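Teaching by hand, week three

I said last time I would write up how the demonstrations are going, so this is that post. It is mostly about my own bad habits with the controller.

For anyone new: I spend my evenings recording manipulation tasks for a project called Temavstead. I drive the gripper, the recording goes to Raluca Tudose, and she trains a policy on it and tells me what went wrong. She is usually right. The tasks are household ones. Pick something up, put it somewhere else, don't crush it. At the moment it is paper and cardboard things, which I asked for and slightly regret.

The target for this batch was 40 good demonstrations per object. I had 11 that Raluca would accept by the end of the first session. The rest had what she calls dithering. I would bring the gripper in, stop, move a little left, move back, and then close. To me that felt careful. To a policy it looks like stopping and wobbling is part of the job, and it copies it faithfully. The first version she trained on my data would come up to an object and hover there until it timed out.

So the rule now is that I decide where I'm going before I press record. If I catch myself correcting more than once on the way in, I stop and throw the take out. It feels wasteful. It has also saved me a lot of time, as I no longer sit through bad takes at the end of the night deciding whether they are bad.
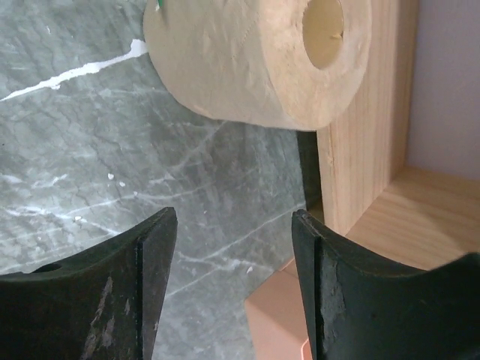

The second problem was the approach height. From the wrist view it is hard to judge how far the fingers are from anything. I kept coming in too high and closing on air, or too low and bumping the surface. Eino Pelkonen, who recorded the batch before mine, told me to stop watching the object and watch the fingertips, and to pick a fixed mark on whatever is behind them. I have a marble-patterned surface with veins all over it, so there is always something to line up on. It took me a couple of evenings to trust it. Now I barely look at the side view.

Soft things have their own trouble. A toilet roll gives a little when you squeeze it, so there is a wide range of finger positions that all count as holding it. I was closing until it looked firm, which meant a different amount each time. Raluca asked me to pick one closing width and stay with it unless the thing slips. I wrote the number on a card and leaned it against the monitor. The spread in my recordings got much smaller after that, and her plots stopped looking like a handful of dropped spaghetti.

Wrapped things are worse again. Tissue paper moves on its own – you touch a loose flap and the outline of the whole object changes, though the tube inside has gone nowhere. I wondered if I should tape everything down to make it easier. Raluca said no. If the policy only ever sees neat wrapping, it will fail on the first messy one it meets. So the flaps stay, and I try to grip where there is something solid underneath.

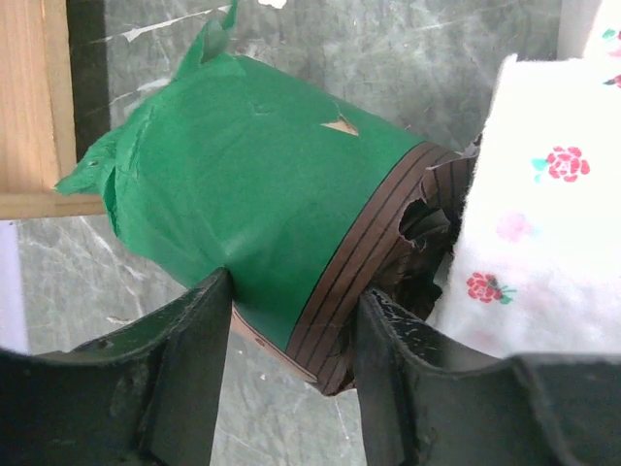
Green tissue over a cardboard tube, held low and near the striped band.

I did try the other way of teaching, where you take hold of the arm and move it yourself with the motors relaxed. For big movements I liked it better. You can feel the weight of the thing and the path comes out smooth. For the last bit, where the fingers go around the object, I found it clumsy, and my own hands kept getting into the recording. Safta Cozma swears by it for drawers and doors and I can see why. For small paper objects I am staying with the controller.

Some notes for myself, in case I take another long break and forget all this:

Record in blocks of 30 minutes. After that my takes get sloppy and I don't notice.

Move the object between takes, and turn it too. I tend to put it back in exactly the same spot.

Keep the failed grasps where I recover cleanly. Raluca wants those in a separate folder.

Check the wrist camera before starting, not after.

The plan is 200 accepted demonstrations across all the objects before Raluca trains again. I'm still a good way short. Tâm Lục has offered to do some of them, which would help, and would also show whether the policy is learning the task or just learning how I move. I'll post the comparison when we have it.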